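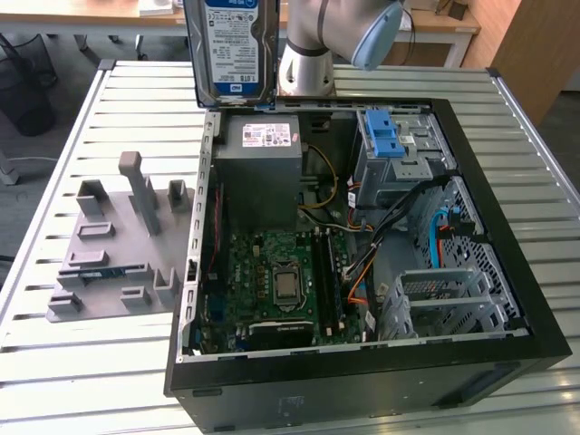

2006-06-17

Slept with the window open and woke up to the neighbor's sprinkler hitting the fence, which I didn't mind at all. I had my coffee on the back step and stayed there far too long, going over the walk in my head again. We leave for Rirkitz in two weeks and I still haven't broken in the new boots properly, so this morning I laced them up and did the long loop out past Stenthorpe and home by the creek.

Oh, it was lovely! The elderflower is all the way out now and the lane smells of it from one end to the other. I met Baltasar Jara by the bridge with his bucket, and he talked me through his bean rows at great length (he planted in a hurry after that awful wet spring, and they are finally climbing). He thinks I'm packing too much. He may be right – I put the bag on the bathroom scale last night and took it off again without writing the number down.
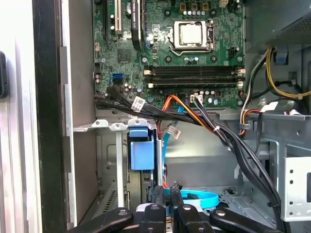 My left heel started rubbing on the way up to the Stulley road, the same spot as in February, so I stopped on the wall and put on the second pair of socks. Much better after that. I ate my cheese sandwich at half past ten like a schoolchild and watched the swallows going in and out of the barn.

Home by one, legs tired in the nice way. I phoned the guesthouse in Aravena about the second night and the woman was so kind, she said supper is at seven but she'll keep soup for us if we come in late. It's 220 for the room with breakfast, more than I'd hoped, but I said yes before I could start fretting over it.

Washed the socks, watered the tomatoes, wrote to my sister. Must remember to buy moleskin for that heel, and a proper hat, and to ask next door about feeding the cat.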